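The case against the fixed-cover sofa

Most sofas sold in the middle of the market are now upholstered with covers that cannot be taken off. The fabric is stapled to the frame on the arms and back, and on many models the seat cushions are sewn shut or closed with a zip that the care label says not to open. My view is that this is poor design for a piece of furniture used every day, and that buyers should stop accepting it.

The seat cushion is the part that fails first. It takes the full load of a sitting adult, usually in the same place every evening, and it collects skin oil, dust and crumbs along the seams. Arms come second, at the point where a forearm or a head rests. The back cushions last longest. A design that follows the wear would make the seat covers removable and replaceable, the arm covers removable, and leave the rest alone. Very few do.

Manufacturers give a rub count as evidence that the fabric will last. The figure is useful for comparing one cloth with another under the same test, but it measures abrasion only. It has nothing to say about soiling, fading, pilling at the seam, or the flattening of the weave that makes a patch reflect light differently from the cloth next to it. In an ordinary sitting room these appear well before the yarn breaks. A cloth can pass its test and still look tired.

Dark plain colours are sold as the practical answer. I disagree. Navy and charcoal hide a tea stain well enough, but they show every pale mark: lint, dry dust, pet hair, the chalky trace left when a spill has been wiped with too much detergent. A mid-tone with a visible fleck in the weave hides more of both. Shops know this, and still put the navy one in the window, dressed with a couple of lighter cushions for contrast. 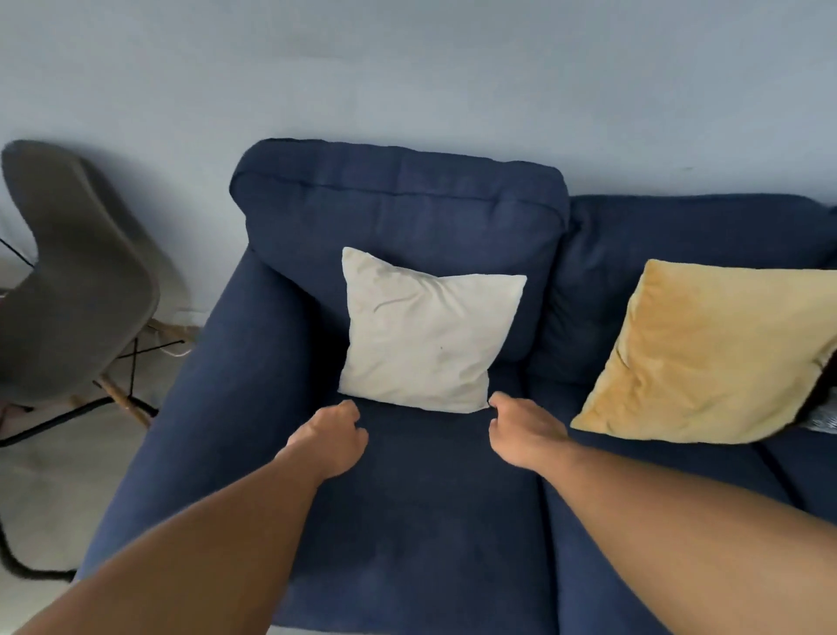

Navy weave with cream and mustard cushions. The lighter patch is near the lower centre of the left seat.

Scatter cushions deserve a mention, as they are often the only part of the arrangement with a cover that comes off. A cream cushion will mark sooner than a navy seat, and it matters less, provided it has a zip: thirty minutes in the machine on a cool wash, dried flat, back in place the next day. The largest textile object in the room should be held to the same standard as the smallest.

Cost is the usual objection. When I was comparing models last September, the Mostis range in the Codcombe showroom started at 900 pounds for a two-seater with fixed covers. The Bresurberg, of similar size, had zipped seat covers and loose arm covers held with tape, and a replacement seat cover was listed at 91 pounds. Two of those over the life of the sofa add up to far less than a second sofa. Van Beek quoted for re-covering a fixed seat on the Mostis and the price was close to half that of the whole piece, most of it labour, because the staples have to be drawn and the base cloth refitted.

The second objection is appearance. Loose covers are said to look baggy. Some do, particularly cheap ones cut with too much allowance. Fixed covers wrinkle as well, once the foam has softened and the filling in the back cushions has settled. A well-cut removable cover with a piped seam keeps its line as well as a stapled one, and it can be pulled straight.

Until the trade changes its habits, there are a few checks worth making in the shop. Turn a seat cushion over and see whether the underside is the same cloth as the top; if it is lining fabric, the cushion cannot be turned and will wear on one face only. Look for a zip along the back edge and ask whether the warranty survives its use. Ask for the price of one seat cover, in writing, and how long the fabric will be kept in stock. The Bresurberg leaflet gave 17 years. The Mostis leaflet gave no figure, and the sales desk could not supply one.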